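Badasbridge Home Forum > Paint, Walls & Floors

Gray paint: which gray is this, and can I live with it

taras_d
Moved into the new place in February and the hallway is gray. So is everything that opens off the hallway.

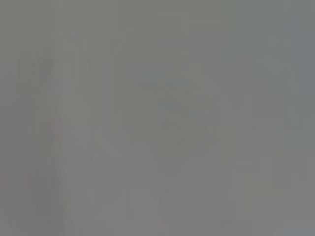

The previous owner left no cans, no labels, no note. I need to patch the spot where his coat rack came out of the drywall, and I'd like to do it without repainting the whole run. By the front door it reads a bit olive. Down by the bathroom at 4 p.m. it goes blue. I have held up 15 paint chips and they were all wrong in different ways. Anyone have a trick for matching this stuff?

poul_karason
Cut out a piece of the wall about the size of a quarter, down to the paper, and take it to the store. They scan it. You have to patch that spot anyway.

gridlock_preben
Second the scan. Don't try to match from a screen, gray especially. My monitor says mauve in one spot and my phone says pond.

taras_d
Pond is fair.

SigrunN
I'm going to be the one who says it. Repaint the hallway. You'll scan it, you'll get a can that's right on paper, you'll dab it over the coat rack hole, and every evening when the light comes in sideways you'll see a square. I have one of those squares. I've hung a calendar on it.

poul_karason
A square happens when people dab with a brush over a rolled wall. Use a mini roller, feather it out, and go corner to corner if you have to.

SigrunN
Corner to corner is called repainting, Poul.

poul_karason
It's called one wall.

ardalan_j
What sheen is it? If it's flat you might get away with a touch-up. Eggshell, forget it, the new bit will flash no matter how good the color is. Wipe a low spot with a damp cloth and see what comes off.

taras_d
Wiped it. Cloth came back gray. I assume that means flat, or that he never washed it.

ardalan_j
Could be both. Wash it first, then cut your sample. Otherwise you're paying to match his dust.

gridlock_preben
I matched dust once. Elov satin, two coats, looked great until my wife cleaned the rest of the room.

SigrunN
How long is the hallway?

taras_d
Long enough that I was hoping not to discuss it.

SigrunN
So 2 gallons. Pick something with an opinion. Yellow.

taras_d
I'm not painting it yellow.

poul_karason
Prime the patch before anything else. Bare joint compound drinks paint and you'll blame the match.

taras_d
OK. Wash, sample, prime, mini roller. If I get a square I'll buy a calendar.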